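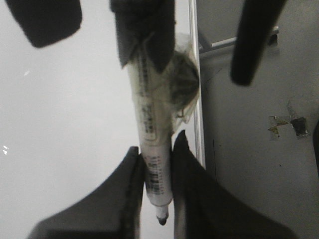

Section 6. Pen Tool Set-Up and Stroke Execution

This section covers tool registration, surface calibration and first strokes for the Momcombe whiteboard writing package. It applies to controller release 3,210 and later. Complete Section 5 (Network and Safety Signals) before starting. The arm must be homed and the Owen planner service must report READY on the status page.

6.1 Registering the marker as a tool

The planner treats the marker as a rigid extension of the gripper. It needs the tip position in the gripper frame, the axis direction of the barrel, and the grip width.

1. Open Tools > New and select Pen, two-finger grasp.
2. Close the gripper on the marker at low force. Do not change the force setting after this step.
3. Enter the barrel length from the finger pads to the tip. Measure with the marker in the grasp.
4. Run Tip Fit. The arm touches one fixed point on the board from several orientations and solves for the tip position.
5. Check the residual. Accept the fit only if the field is green. If it is yellow, repeat step 4 with wider orientation changes.
6. Save under a new tool name. The planner caches tools by name and will keep using old values if a name is reused without a restart.

Note: Tip Fit solves for position only. The axis direction is taken from the grasp model. If the marker sits at an angle in the fingers, enter the tilt by hand in the Axis Offset field.

Caution: Re-run Tip Fit after any slip of the marker in the grasp, and after any collision stop. The software cannot detect a marker that has moved along its own axis.

6.2 Surface calibration

The board is modeled as a plane with a small height correction map. The plane comes from touch points. The map is optional and is only useful on boards that flex.

1. Jog the arm to a clear area of the board with the tip above the surface.
2. Select Surface > Probe Plane. Set the grid to 18 points.
3. Set approach speed to Slow. Higher speeds shift the contact estimate in the direction of travel.
4. Start the probe and keep one hand near the stop button.
5. When the probe finishes, open the residual plot. A single outlier usually means the tip landed on dried ink or a board seam. Delete the point and refit.
6. Select Save and Activate.

Note: Do not fit the plane from camera depth alone. Glossy boards return false depth wherever ceiling lights reflect. The Sekevby perception module masks saturated pixels by default, but the edges of a reflection often survive the mask and pull the plane toward the camera.

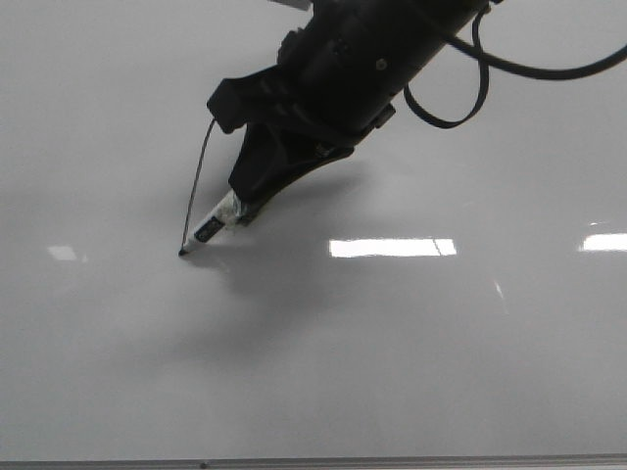 6.3 Contact control

Strokes run in hybrid mode: position control along the board, force control along the board normal. The relevant parameters are in pen_contact.cfg.

normal_force - target force during a stroke. Start at the shipped value and raise it only if lines break up.

approach_height - distance above the plane at which the controller switches from position to force mode. The default is 22 mm. Lower values save time but leave no margin for an error in the plane.

contact_timeout - in ms. The default is 60. If no contact is sensed within this time after the expected touch point, the stroke is aborted and the arm retracts.

lift_profile - Fast or Soft. Use Soft if strokes end in a small hook or dot.

To verify contact control:

1. Load the demo job single_line.
2. Set the speed override to its lowest step and run the job.
3. Watch the force trace. A short overshoot at touch-down is normal. A steady ripple means the normal gain is too high. Lower it one step and repeat.
4. Return the override to its previous value before moving on.

Caution: External cables must have slack through the full wrist range. A cable that pulls tight adds a bias to the wrist force estimate, and the controller reads it as contact. Check the worst-case wrist pose with the arm in hand-guide mode.

6.4 Writing characters

Characters are stored as ordered stroke lists in the glyph library. Each stroke is a spline in a unit box, scaled at run time.

1. Open Jobs > New Text Job.
2. Enter the characters. Digits and capitals are supported. Unknown characters are skipped with a warning in the log.
3. Set the origin and the text height. The origin is the lower left corner of the first unit box.
4. Select Plan. The planner checks reach, joint limits and wrist wind-up for every stroke before any motion is released.
5. Run a dry pass with Z Offset enabled, then disable the offset and run the job.
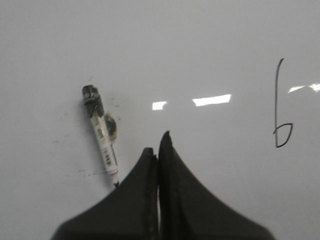 Planning failures are reported per stroke. REACH means the stroke leaves the workspace at the given tool tilt - move the origin or reduce the text height. WRIST means that the last joint would pass its limit partway through a stroke. Enable Split Strokes, or rotate the tool about its own axis in the tool settings. A round tip draws the same line at any rotation.

Closed loops are a good test of the set-up. If the end of a loop does not meet its start, check in this order: grip force, tip position, plane fit, stroke speed.

6.5 Logging

Each run writes a joint trace, a force trace and the active configuration to one folder. To view them together, open the folder in Zerkdale Viewer and select Align by Controller Clock. Camera streams carry their own timestamps and need the offset from Section 4.3. Runs recorded before the July update have no offset field; enter zero and align by hand on the first contact event.

Log folders are not deleted automatically. Set a retention limit in System > Storage. If the disk fills during a run, the job continues but the force trace is dropped.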